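13 Mar 2018
Notebook 9, continued. Textile bench, colorfastness of printed cottons

Carried over from February: the reactive prints from Surkum still lose color in the first two washes, mostly the reds. Blues are holding. Tamás Győri wants an answer on whether the fault is in the fixation or in the wash-off before he agrees to another order. I think wash-off. Fixation faults would normally show in the blues as well, and the steaming times on the sheet they sent look normal.

Set up today

Strips cut along the warp, all from the same end of the roll. Multifiber adjacent stitched to the face side on one short edge. Detergent is the reference powder without brightener, the new tub. The old tub had caked and I threw it out. Bath at 40 degrees, steel balls in, 30 minutes per cycle. Rinse twice in cold tap water, squeeze by hand, hang with the adjacent folded away from the strip so the two touch only at the seam.

Rizwan Mohmand ran the same set on the Tokach machine last month and got half a grade better on staining. His liquor ratio was higher. I have gone back to the ratio in the written method and will stay there.

Prints in use

White ground with large scattered motifs, blue and red flowers, some pink. Bad for instrument readings because the aperture picks up ground as well as print, so all grading is by eye against the gray scale until we get the small aperture plate back from Lotte Smits.

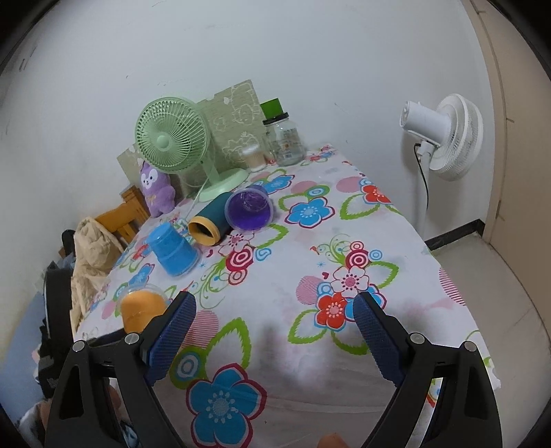
Results, wash

Change in color, red: 3–4 after cycle one, 3 after cycle two, no further change to cycle five.
Change in color, blue: 4–5 throughout.
Change in color, pink: 4 after cycle one, then steady. Hard to grade, the pale areas look different every time I turn the strip.
Staining on adjacent cotton: 3 after cycle one, 4 after cycle two, 4–5 by cycle three.
Staining on polyester and acrylic: nothing worth recording.
Staining on nylon: 4 after cycle one, clean after that.

The drop in staining after cycle two fits unfixed dye coming off the surface. If the bond itself were failing I would expect staining to carry on at a low level through all five. Not proof. Need the hot water extraction to say it properly.

Extraction

Tried a short version: 2 g of cut cloth in 100 ml of deionized water, held just under the boil for 20 minutes, liquor read against a blank. First extract was visibly pink. Second extract on the same cloth was close to the blank. Third not run, ran out of clean flasks. Repeat with a full set and weigh the cloth after conditioning this time – I weighed it straight off the roll, so today's masses are only good for comparison with each other.

Rubbing

Dry rub 4–5 on all colors. Wet rub 3 on red, 4 on blue. Wet pick-up on the rubbing cloth was not checked for the first red strip. Struck it out and repeated, same grade.

Drying and shrinkage

Line drying is slow in the back room at present and the strips from the morning were still damp when I wanted to grade them. Damp strips grade darker. From now on nothing gets graded until it has hung overnight, even if that costs a day per cycle.

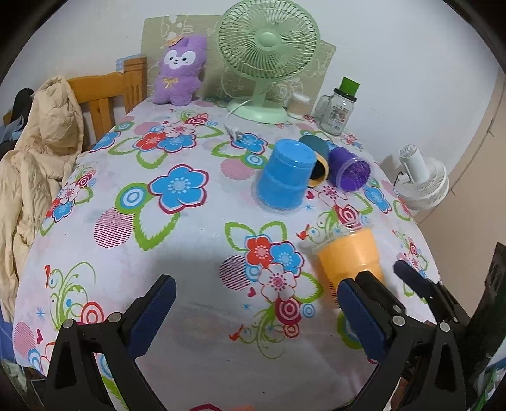

Forced air would shorten it, but Jin-sol Ok points out that uneven drying moves loose dye to whichever edge dries last, and on her strips from the Burnetti lot there was a faint pink tide line along the hem. With these reds I would expect worse. Flat on a rack is the other choice. Shrinkage on the larger pieces after five cycles was up to 4 percent in the warp, less in the weft, measured between inked marks. Within what Takács quoted for the base cloth before printing.

One odd thing. Strips that hung next to the window graded half a step lighter in the pink than their pairs from the other end of the line. Could be light, could be me. Győző Vincze to grade the same pairs blind tomorrow, with the labels folded under.

To do

Full extraction, three passes, conditioned cloth.
Ask Surkum for the number of rinse boxes and their temperatures, and whether the soaping stage is at the boil or below it.
Get the aperture plate back.
Wash one meter of the bulk cloth at 60 with a proper soaping-off, then cut strips from it and run from cycle one. If red comes out at 4 or better on both change and staining, wash-off it is, and Tamás can have his answer.
Check gray scale against the spare. The corner of the half-step chip on mine is dirty.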